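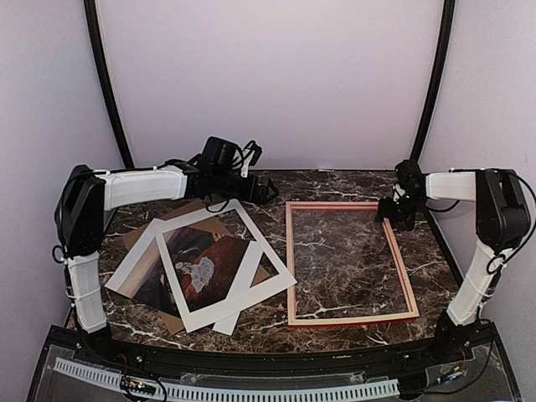 Figure 2. The Cluvness bench kit during the framing task, with the mats, print and backing board at left and the wooden frame at right.

4.2 Picture framing

Of all the tasks we ran on the Cluvness kit, picture framing was the one we looked forward to most. It asks two arms to share a small table, handle thin flat parts and finish with everything lined up, and a mistake early on shows in the final result. Figure 2 shows the parts on the marble-patterned tabletop we used for this task. The mats and print are stacked at odd angles, while the frame sits nearly square to the table edge with its center open.

We collected 200 demonstrations by remote control, using the Aletti control software that ships with the kit. The left arm is meant to take the mat and print from the stack, and the right arm to steady the frame by a corner. Each demonstration began with the loose parts in a new arrangement. We changed the angle of the stack freely but kept the frame on the right half of the table, so both grippers could reach it.

The white mat was the hardest part to pick up. It lies almost flat, and a gripper coming straight down has very little to hold. Operators soon learned to go for a corner that overlapped the cardboard, where the extra thickness gives a jaw somewhere to start. The trained policy picked up the same habit, and we were delighted to see it!

We then ran 37 test trials with arrangements the policy had not seen. It failed in 8 of them. Most of the failures came from lifting two sheets at once, and 2 came from the frame sliding when the right arm let go too soon. We ran the same trials on the Berrada two-arm package, which has a stronger grip but a longer wrist. The longer wrist made it awkward to work close to the table, and the arms had to back away from each other more often.

What impressed us about the Cluvness kit was how steady it stayed between sessions. We checked the arm positions against the Skirkico calibration sheet every morning and seldom had to correct anything. The cabling is our one real complaint — it runs along the outside of the links, and we had to plan wrist turns with some care to leave it enough slack. A shorter cable set would be a welcome option for tabletop work like this. Section 4.3 repeats the task with a darker mat under dimmer light.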